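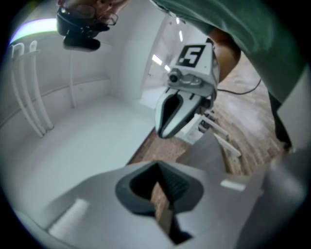
## Plaquette de poésie agrafée, sans colophon : comment la décrire et la dater ?

**Mahtab Vahidi**, 2020-07-05

Bonjour,

J'essaie de rédiger une notice correcte pour une plaquette reçue dans un lot de petites éditions. Je n'ai pas l'habitude de ce genre d'imprimé, je catalogue surtout des livres reliés.

Ce que j'ai relevé :

- éditeur en page de titre : Vuta, sans ville ni adresse
- titre : *Sandoval*, sans sous-titre
- 54 pages, non chiffrées, deux agrafes
- couverture à rabats en papier vergé gris, plus fort que l'intérieur
- pas d'achevé d'imprimer, pas de dépôt légal, pas de date
- au crayon, sur la dernière page blanche : « 30/151 »

Trois choses me gênent. D'abord la date, que je situerais dans les années soixante-dix d'après la typographie, mais c'est une impression. Ensuite la mention au crayon : est-ce que je peux écrire « un des 151 exemplaires numérotés » ? Enfin la couverture, qui n'est pas collée. Elle est simplement rabattue sur un premier feuillet blanc plus épais. Faut-il parler de jaquette ou de couverture ?

Il y a aussi un feuillet volant glissé à l'intérieur, un poème imprimé en bleu, du même format que les pages. Je ne sais pas s'il appartient à la plaquette ou si un lecteur l'a mis là.

Merci d'avance.

---

**reliure_souple**

Pour la couverture : si elle est à rabats et qu'elle enveloppe un feuillet de garde plus fort, sans colle, on écrit en général « couverture rempliée ». Le mot jaquette se garde pour une feuille qui recouvre une couverture déjà complète, avec ou sans titre dessus. Regardez si le feuillet épais du dessous est pris dans les agrafes. S'il l'est et qu'il fait le tour du cahier, c'est lui la couverture, et votre papier gris est une jaquette. S'il ne fait pas le tour, c'est une garde.

Pour les pages, mettez « [54] p. » entre crochets puisqu'elles ne sont pas chiffrées. Mais recomptez. Un cahier agrafé au pli donne toujours un multiple de quatre, et 54 n'en est pas un. Soit vous avez compté le feuillet volant (deux pages), et il en reste 52, ce qui tombe juste. Soit il manque un feuillet, et vous devriez trouver son moitié de l'autre côté des agrafes, parfois réduite à un petit talon de papier. Si les agrafes sont piquées à plat, le long du dos, ce que je viens de dire ne vaut pas, les feuillets peuvent être simples.

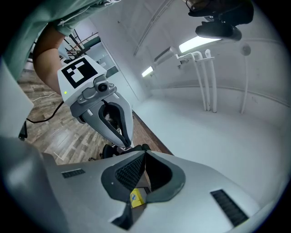
Dans tous les cas, écrivez dans la notice ce que vous avez constaté sur l'exemplaire : agrafes au pli ou à plat, rouille s'il y en a, état des rabats. Un acheteur ou un collègue pourra comparer avec le sien. Les dimensions manquent dans votre message. Prenez-les en millimètres, hauteur puis largeur, couverture comprise, et donnez à part celles du feuillet volant même si elles vous semblent identiques. Deux millimètres d'écart suffisent à montrer qu'il n'a pas été rogné avec le reste.

Le bleu ne prouve rien dans un sens ni dans l'autre. Comparez le caractère et le papier.

---

**Clemov**

J'en ai eu une du même genre, sans date non plus. Je l'ai mise à 10 euros et elle est partie le lendemain, donc je devais être trop bas. Pour les années soixante-dix je dirais oui aussi, le vergé gris on en voyait partout.

---

**papiers_skevcombe**

D'accord avec reliure_souple pour la couverture et pour le compte des pages. J'ajoute ceci pour le tirage et la date.

Une mention au crayon ne suffit pas pour affirmer un tirage. Sans justification imprimée, je transcris ce que je vois et je m'arrête là. Par exemple :

> Sans lieu, Vuta, sans date. [52] p., agrafé, couverture rempliée de papier vergé gris. Mention manuscrite au crayon « 30/151 » sur la dernière page blanche. Joint : un feuillet volant imprimé en bleu.

Le chiffre de 151 est curieux mais pas impossible. On voit des tirages à 150 plus un exemplaire d'auteur. Cela peut aussi être tout autre chose : une cote de bibliothèque privée, un numéro de lot dans une vente, un prix codé par un libraire. Comparez l'écriture avec d'autres livres du même lot. Si vous retrouvez ailleurs une fraction de la même main, vous tenez un ancien propriétaire et le tirage tombe.

Pour la date, ne mettez pas « années 1970 » sans crochets ni point d'interrogation. La forme habituelle est « [197-?] ». La typographie seule est un mauvais guide chez les petits éditeurs, qui gardaient leurs caractères pendant des décennies et en rachetaient d'occasion. Il y a de meilleurs indices :

1. Le procédé. Passez le doigt au dos d'une page de texte. Un foulage sensible indique du plomb, une surface lisse plutôt de l'offset.
2. Le filigrane du vergé, s'il y en a un. Tenez un rabat devant une fenêtre, le motif est souvent coupé en deux entre les rabats.
3. Les revues de poésie de l'époque. Les petites presses y passaient des annonces ou y envoyaient leurs plaquettes, et la rubrique des livres reçus donne parfois le mois. J'ai daté une plaquette comme cela, elle figurait dans un numéro d'octobre et j'avais proposé quatre ans plus tôt.

Quant au poème en bleu, laissez-le à sa place dans la plaquette et signalez-le comme joint, sans dire « encart de l'éditeur ». S'il a laissé une ombre sur les deux pages en regard, notez-le également. Cela montre qu'il y est resté longtemps, pas qu'il y était au départ.

---

**Mahtab Vahidi**

Merci à tous. J'ai recompté : j'avais bien inclus le feuillet volant, la plaquette fait donc 52 pages, agrafées au pli. Le feuillet épais est pris dans les agrafes mais seulement à l'avant et à l'arrière du cahier, il est plié en deux autour de l'ensemble. Si je comprends bien la première réponse, c'est lui la couverture, et le vergé gris devient une jaquette. Il faudra aussi que je le sorte du compte des pages s'il y est entré.

Foulage net au verso des pages. Rien sur le filigrane pour l'instant.

---

**reliure_souple**

Oui, plié autour du cahier et agrafé avec, c'est une couverture muette. Notez « couverture muette, jaquette à rabats en vergé gris ». Et s'il était dans vos 52, il reste « [48] p. ».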